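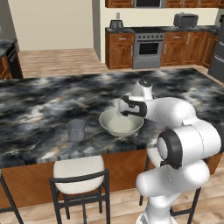 Can you learn much about a gripper before you've bought one? Quite a lot, as long as you test it on dull household jobs and write down every miss.

Floarea Zamfir has been doing that since July, and she is having a wonderful time. Her list for the Flista project pits two gripper models, the Hukon and the Toltach, against the same kitchen chores in simulation, with the same arm and the same controller settings (she is strict about the settings). Each gripper gets 900 tries. A full batch runs overnight, and she reads the results over breakfast.

"I used to pick grippers from the spec sheet," she told me. "Now I want to see what happens at the rim of a bowl."

Rims are where the fun starts. A finger that comes down a hair too wide clips the edge, and the whole approach has to be planned again. In the first batch the Hukon clipped it 46 times and the Toltach 38, close enough that Zamfir changed the approach angle and ran both again — and the order flipped!
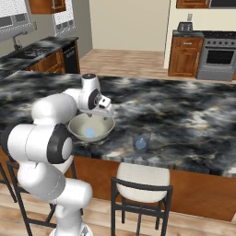 Fingers over the bowl, with one cube inside it and another in the glass.

Her colleague Cameron Baird cares more about the controller. He swapped in the Chung, which slows the wrist for the last stretch of the descent, and it added about 30 minutes to a batch. He thinks that's a bargain. Zamfir would like the time back, and the two of them were still arguing happily over the log files when I left. Next on the list is a softer fingertip, tried on both models.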